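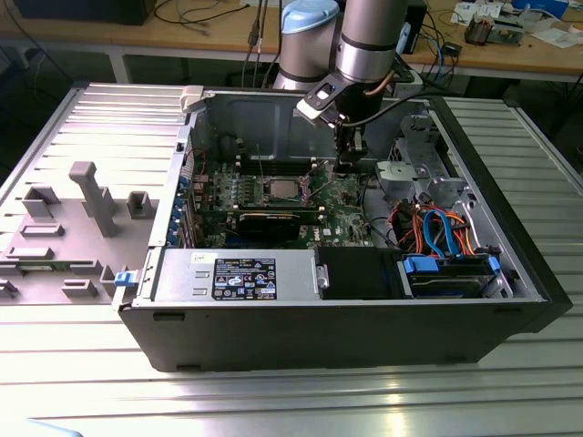
May 18, 2019 — Grenow bench, Dell tower for parts and study

Case is open and lying on its side, panel put to the left with the inner face up. Please leave it like this, the molded parts on it scratch easily. The cooler is off and the CPU socket is empty, so nobody should lean over the board with tools in the hand. I closed nothing yet.

The graphics card is still in its slot. I want to take it out before the memory, but Neville Catterall prefers the opposite order. We did not decide.

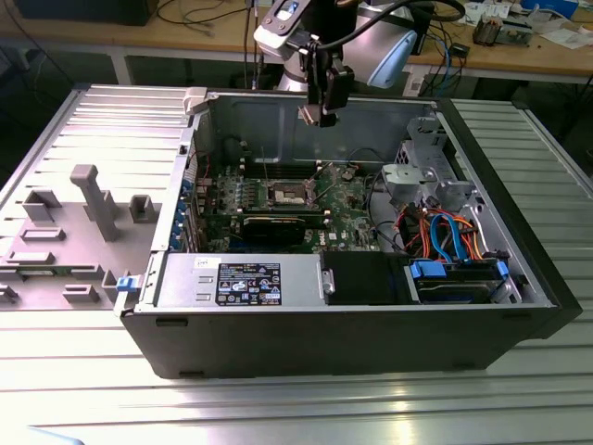

Hard drive stays on its blue rails until I have copied the label into the Skulton list. That list is now at 2,661 lines and needs a cleaning, some 200 of them are doubles from January. The power supply goes last — its cables cross with the blue SATA ones and I don't want to pull on anything.

To do: ask Neville for the small screw tray. Find bags for the slot covers. Write the case number on the panel too, we mixed two panels in the Aquino batch.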